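Why Does a Bin Have Sloping Walls? A Closer Look at Boxes, Tubs and the Things We Toss in Them

Go and find the nearest box. It might be a toy chest, a shoebox, a sink (yes, a sink counts, it's a box with a drain!) or that drawer in the kitchen where the batteries and the rubber bands live. Got one? Good. Now look at its sides. Do they go straight up, like the walls of your bedroom, or do they lean outward a little, like the sides of a bathtub?

Many of the big tubs that people use in workshops lean outward, and I think the reasons are rather lovely once you start to notice them.

Imagine you drop a marble into a box with straight walls, and it rolls into a corner. Reaching down there can be a real squeeze, and your knuckles bump against the side. If the wall leans away from you, there's more room for your hand at the top, and a marble that lands on the slope will usually roll back down toward the floor of the bin where you can get at it. Leaning walls help with stacking, too. Empty tubs that are wider at the top than at the bottom can sit one inside the other, like paper cups. My neighbor Benedetta Orlandini keeps 7 of them in her shed in Stetthorpe, and when they're empty they take up hardly more room than one.
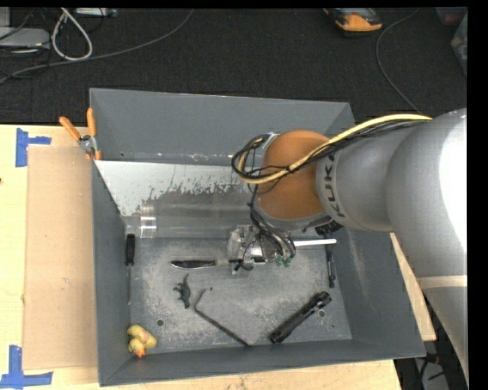 A big gray bin on a wooden tabletop. Can you find the screwdriver near the left wall, and the two round holes in the floor?

Look at the floor of that bin and you'll find whitish scratches and worn patches. Scratches happen when something hard is dragged across something softer. You can try it yourself with an old plastic lid and a coin – ask a grown-up which lid, please, and don't use the good one! Press lightly and you may see only a faint line. Press harder and you'll scrape up a tiny ridge, and light bounces off that roughened part in all directions, so it often looks paler than the smooth plastic beside it.

Now for the screwdriver. It has a black handle and a long, thin shaft, and those two parts have quite different jobs. The handle is there for your hand. A fat handle is easier to turn than a skinny one, and you can test this with a pencil: try to twist it while a friend holds the other end, then wrap a dishcloth around your end and twist again. Much easier, isn't it? The shaft carries your twist down to the screw, even when the screw is hiding somewhere your fingers would never fit.

There's a see-through tube in the bin as well, lying on its side. See-through things can be tricky to spot, and what often gives them away is the shine. When light hits a curved, clear surface, some of it goes through and some of it bounces back to your eye as a bright streak. Fill a clear glass with water, stand it by a window and walk slowly past, and you'll see the streaks slide along with you.

Something to try at home

Take a mixing bowl and put in a spoon, a clear plastic cup and a crumpled piece of foil. Close your eyes and lift them out, one at a time, using only a finger and thumb. Which was hardest to pick up? Then do the same again in a box with straight sides, and push everything into the corners first. Write down which box you liked better, and draw a picture of the bin you would build, with walls as steep or as slopey as you please.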